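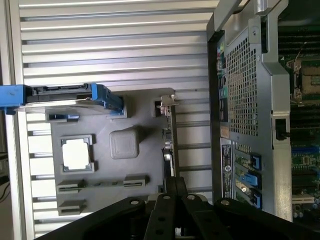
Home Services Parts Trays FAQ Contact

Clekwood Computer Repair: Frequently Asked Questions

Do I need to remove the parts before I bring my computer in?
No. Bring the whole machine and its power cord. If you have already taken it apart, put each part in an anti-static bag and tell us at the counter.

What is a parts tray?
A molded tray with pockets for the processor, memory, drive carrier and expansion card. We use one for each job so that parts from two computers don't get mixed.

Can I buy the trays?
Yes. Ask for item 3298. Trays are sold singly, and we ship orders of up to 300. For larger orders, email Naima Naciri.

Will my drive fit in your carrier?
Our carriers take 3.5-inch drives. A 2.5-inch drive needs an adapter, which we stock.

How should I handle a processor?
Hold it by the edges. Don't touch the contacts on the underside. Old thermal paste should be wiped off the heat spreader before the chip goes in the tray.

Do you keep my old parts?
Only if you ask us to recycle them. Otherwise they come back with the computer.

Can you work on a case with no side panel?
Yes, but wrap it for the trip. Loose mounting brackets can scratch a board.

How long does a rebuild take?
Most are done in four working days. Allow a week in December.

Who do I call about a job in progress?
Hiba Khoury at the service desk, extension 113. Have your ticket number ready.

Page updated 30 October 2019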